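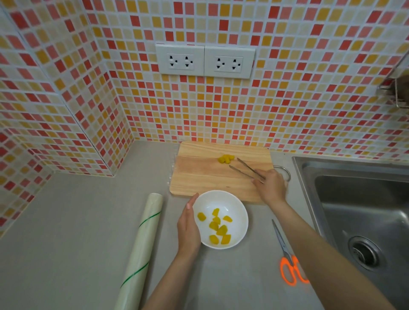

Skellmont, March 2018

Questions about the shared kitchen: boards, tongs, cling film and the small counter

These are the questions which guests and new tenants of Briem House send to me most often. I have tried to answer them in the order in which people usually ask. If your question is missing, please write it in the kitchen book and I will add the answer at the next revision.

Which chopping board should I use?

For fruit, vegetables and bread, please use the pale wooden board which lives on the small counter, against the tiles. For raw meat and fish there is a plastic board in the lower cupboard. Please do not exchange them, also not "only for one minute". Wood keeps the smell of fish for a long time and the next person will taste it in their fruit.

How do I wash the wooden board?

By hand, with warm water and a little washing-up liquid, both sides. Then dry it with a cloth and let it stand on its long edge until it is dry through. Never put it in the dishwasher and never leave it lying in the sink. The previous board was left in water for a night and afterwards it was bent like a roof tile.

If the board smells of onion, rub it with half a lemon and coarse salt, wait a few minutes and rinse.

Can I use the tongs for cold food?

Yes, please do. Many people think that the steel tongs belong only to the frying pan, but they are very good for moving cut food from the board into a bowl, especially if the food is soft or sticky, or if you are preparing it for other people. Hold them not too firmly, otherwise soft fruit will break. Wash them open, so that the water also reaches the part near the hinge.

Where should I put the bowl when I am cutting?

In front of the board or beside it, as close as you find comfortable. Please do not put it on top of the board. It slides, and we have already lost two bowls in this way.

May I keep cut food in the fridge without a box?

You may keep it in a bowl if the bowl is covered. Cling film is good enough for one night. For a longer time, please use a box with a lid and write your room number on it. Uncovered food is thrown away on cleaning day, and I regret that we cannot pay you back for it.

How do I stop the cling film from sticking to itself?

This is the question I receive most! What works for me is the following. Stand the roll upright on the counter and hold it with one hand in the middle. Find the free edge with the other hand and pull slowly to the side, keeping the film straight. When you have enough, lay the film over the bowl first and tear it afterwards. If you tear it first, it will fold together and you must begin again.

If the free edge is lost, turn the roll slowly and feel for it with a dry fingertip. A small piece of sticky tape pressed on the roll and lifted again will usually bring it up.

The film does not stick to my bowl. Is the roll bad?

Most probably the rim is wet or a little greasy. Wipe it with a dry cloth and try again. Film holds well on glazed and glass bowls, less well on plastic and hardly at all on wood.
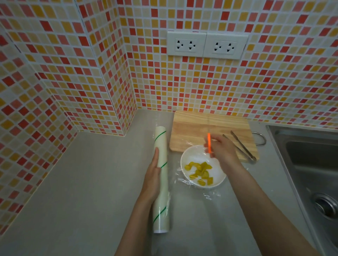
Cheuk-hei Kao writes that keeping the whole roll in the fridge for an hour makes the film much easier to handle, and asks why this is not in the rules. "I have done it at home for 9 years and I never lose the edge any more. Also, please tell people to pull more than they think they need. A piece which is too short is wasted, and then a second piece is wasted too."

Thank you for this. I tried it with our own roll and the film was indeed less clinging. You are welcome to put the roll in the fridge door, but please return it to the counter when you finish, so that the others can find it.

How should I leave the counter?

Wipe it with the blue cloth and then with a dry one. Please look also along the line where the tiles meet the counter, and in the inside corner. Crumbs collect there and in warm weather the ants come. The white lines between the tiles may be cleaned with an old toothbrush and baking soda. Please do not use bleach.

Can I use the sockets on the tiled wall?

Yes, for the kettle, the toaster or a hand blender. Dry your hands before, and pull out the plug when you have finished. Telephones should be charged in your room, where there is no water near.

How many people can prepare food at the same time?

At the small counter, one person. In the whole kitchen, 3. Between six and eight in the evening please try to be quick with the board, and cook your rice before if you can.

Who replaces the film and the cloths?

I buy them from the common money. When the roll becomes thin, put a note in the kitchen book.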